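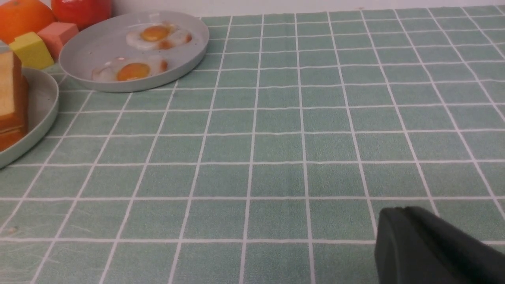 Wrist view, egg plate and bread plate on the grid cloth.

4. Recording the breakfast set

Read section 3 first. Arm homed, leader handles zeroed, Jiltis recorder open.

1. Lay the grid cloth flat. Small wrinkles OK – big folds no.
2. Put out plates and toy food. Leave open cloth for the gripper to work over.
3. Check the wrist view. Finger tip should show low in the picture. If not, redo the mount.
4. Press R, wait for the tone, then move. One task per take.
5. Press R again to stop. Tag it keep or drop right away, dont leave it for later.

Note: target is 200 kept takes per task. Move the plates between takes or the model just learns the spot.

CAUTION: Stop before you reach in. Both hands off the handles.

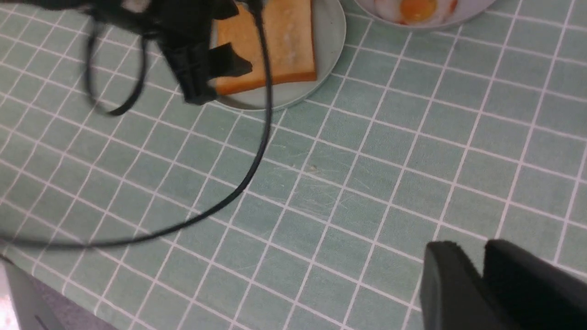
Stallerard, 25 Sep 2026

Update to step 3 – check the cable too. It can hang into the wrist view and lie across the cloth. Keep it clear of the fingers and off the food if you can. Snagged cable = drop the take, re-home, start over.

Blur on a moving cable is fine. Blur on everyting is not, slow down.

Bad takes go to Mwanaisha Lukumay with the take number, e.g. 342.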